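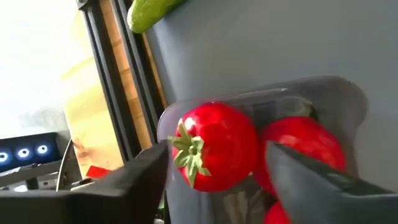 Choosing a Grasp Point from Wrist Camera Views: Tomatoes in a Shared Container

Shota Kinoshita and Mélanie Penner
Project report, Brokunbridge
2026-05-13

1. Aim

The project asked whether a two-finger gripper can pick a single tomato out of a container when other tomatoes are touching it, using only the camera at the wrist. Earlier work in our group, under the name Skirkilness, used a fixed overhead camera and tomatoes laid out separately. That method did not carry over well to clustered fruit, as the gripper hid the target during the last part of the approach.

2. Method

The arm was first driven by hand to record training runs. We collected 135 runs between September and the end of the winter term. Each run starts with the gripper open above the container and ends when the tomato has been released or the operator gives up. Runs in which the operator gave up were kept, but were left out of training.

Two policies were trained on the same runs. Policy A takes the wrist view alone. Policy B takes the wrist view plus a marked point on the calyx of the target tomato, supplied by a small detector called Jimach. The calyx was chosen because it is green against red skin and gives a rough direction for the fruit. Bright reflections on the skin had misled an earlier detector that looked for the centre of the fruit.

3. Test

Each policy was given 28 trials. A trial counted as a success if one tomato was lifted clear of the container and held for 4 seconds. Lifting two at once was a failure. The container was tilted by hand to a new angle between trials.

4. Results

Policy A succeeded in 12 trials. Its most common fault was closing one finger on top of a neighbouring tomato – the fingers then stalled before reaching the target. Policy B succeeded in 19. Most of its failures came when the calyx faced away from the camera and Jimach returned no point, in which case the policy fell back on the last known position.

5. Limits

All tomatoes came from one shop and were similar in size. We did not measure bruising. The tilt angle was not recorded, so we cannot say how far it affects the result. Repeating the test with a measured tilt would need a simple wedge under the container and no change to the software.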